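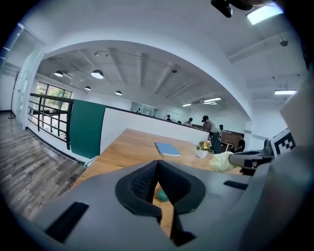 A gripper and a crumpled yellow bag at the wooden table, with the office carrying on behind.

About Cimatow

Hi, I'm Yurii Antoniuk, and I started Cimatow with a borrowed bench and a very patient landlord. We work on grippers: the hand-held kind that people use to show a robot how a job is done, and the matching kind that goes on the end of the arm afterward. If your machine has to pick up something floppy, slippery or annoying, we'd love to hear from you (the more annoying the better, we get bored with boxes).

Most companies use this page to tell you about their awards. We don't have any, so I'm going to tell you about Brutus, because pretty much everything about how we work now goes back to him.

Brutus was our first full-size arm. We named him after he bent a steel shelf on his second day, and looking back we should have taken the hint. One July we had him sorting packaged bread rolls for a bakery customer called Kuvier. Soft plastic bags, all different shapes, all day long. He'd been doing it beautifully! We had run him through 2,000 picks in our own shop and I was going around telling everyone who'd listen.

Then at the customer's site, a little after four in the afternoon, he picked up a bag, lost it, and didn't know he'd lost it. The bag had slid down and folded itself over one finger, and the sensor behind the pad read that as a good, firm grip. So he kept going. He swung to the crate, opened, and the bag stayed on. He went back for the next one with it still flapping there, caught it in the belt, and pulled. The finger snapped off at the root and flew across the aisle. It landed near a woman who was filling out a clipboard. She wasn't hurt, and I've thought about that afternoon a lot since.

The part I'm least proud of came next. I was standing right beside the cell and I went for the stop on the laptop, when the big red button was on a post behind me. I knew where it was. I'd installed it! But I had spent weeks stopping Brutus from the keyboard and my hand went where it always went. The laptop took its time, and the arm made one more full move before it quit.

We pulled him out that evening and spent 16 days taking the thing apart. When we went back through the logs we found 236 picks where the grip signal looked a tiny bit wrong and the bag came through fine anyway. Every one of those had been marked as a success, by me mostly. The warning had been sitting in our own files the whole time and we'd been counting it as good news.

So, what changed?

We don't trust a single sensor to say "got it" anymore. Force has to agree with finger position, and if the two disagree the arm stops and waits for a person. It's slower. Kuvier grumbled about that for a while and then had us do their second line, so I guess they made their peace with it.

The fingers got a break-away joint with a short tether. They still come off if something yanks hard enough, they just don't go anywhere. The first tethers were fishing line from my garage and they were terrible, please don't do that.

Everybody here stops a moving arm with the physical button, every time, even at the end of a perfectly ordinary test. The software stop is still there and we use it for about nothing. New people think it's fussy for the first week or so.

And we practice with bad stuff on purpose. Plastic bags are still my favorite because they crumple differently every time you touch them, and they're cheap. We do plenty of that by hand with the hand-held gripper at a plain old table, so we learn how a bag misbehaves well before there's a motor involved. A "nearly" pick gets its own label now, and whoever labels it has to write a line on what looked off.

We wrote the whole story up and we send it to every customer before they sign anything. One of them, Levchenko, told me it was the reason they called us back. Another one never called again, and okay, fair enough.

Brutus is still with us, by the way. He runs at low speed behind a proper fence and new hires learn their stop drills on him. The broken finger is in my desk drawer.

If you've had a close call with a machine of your own and want to compare notes, write to me. You don't have to be a customer, I like these conversations and I usually answer the same evening.

Yurii

Related
What we count as a failed pick
The Kuvier incident: full write-up
Break-away fingers, version 4
Stop drills for small teams
Working with Levchenko
Join us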